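6월 6일 모임 회의록 (Kirncombe 소식지 모임)

이번에도 기록은 제가 맡았어요. 받아쓰다가 저도 끼어들어 떠드는 바람에 순서가 좀 뒤죽박죽인데, 정한 건 다 적었으니 너그럽게 봐 주세요!

1. 지난 회의록 확인
3월 회의록은 그대로 통과. 오타 하나 있던 건(‘배부’를 ‘배추’로 썼더라고요…) 제가 고쳐 두기로 했습니다.

2. 여름호 인쇄
여름호는 220부 찍기로 했어요. 봄호가 162부였는데 나중에 달라는 분이 계속 나와서 다들 더 찍자는 쪽이었습니다. 인쇄는 이번에도 Atent에 맡깁니다. 표지 색은 한참 얘기하다가 결국 못 정했어요. 저는 여전히 노란색에 한 표입니다. 다음 모임 때 Lo 종이 견본을 보고 고르기로!

3. Grornora 산책길 설문
설문지는 앞뒤 한 장으로 줄이자는 의견이 나왔고 모두 찬성. 나이 묻는 칸은 빼고, 대신 자주 걷는 시간대를 넣습니다. 벤치 질문은 두 개가 거의 같은 말이라 하나로 합쳤어요. 현장에는 우선 50장만 들고 나가 봅니다.

4. 종이 정리와 클립보드
이 얘기가 제일 길었어요. 낱장을 그냥 쌓아 두니까 자꾸 삐져나오고, 급할 때 꺼내면 모서리가 엉망이라는 불만이 있었습니다. 앞으로는 책상에서 양손으로 가장자리를 맞춘 다음 클립보드에 끼워 두기로 했어요.

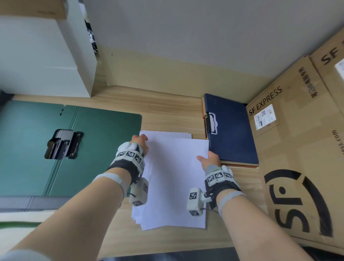 클립보드는 색으로 나눠 쓰자는 제안이 바로 통과됐습니다. 청록색은 빈 설문지, 남색은 다 쓴 설문지예요. 한 클립보드에 너무 두껍게 끼우면 집게가 벌어져서 종이가 흘러내리니 적당히 나눠 주세요(지난번에 바닥에 쏟은 사람, 바로 접니다). 이면지는 따로 모아서 메모지로 쓰고요.

5. 기타
설문 나갈 조는 3개로 나눕니다. 조 편성표는 제가 이번 주 안에 돌릴게요. 볼펜은 각자 챙겨 오시고, 여름호 원고 아직 안 내신 분들은 다음 모임 전까지 꼭 부탁드려요!

다음 모임 날짜는 표지 견본이 도착하면 다시 알려 드립니다.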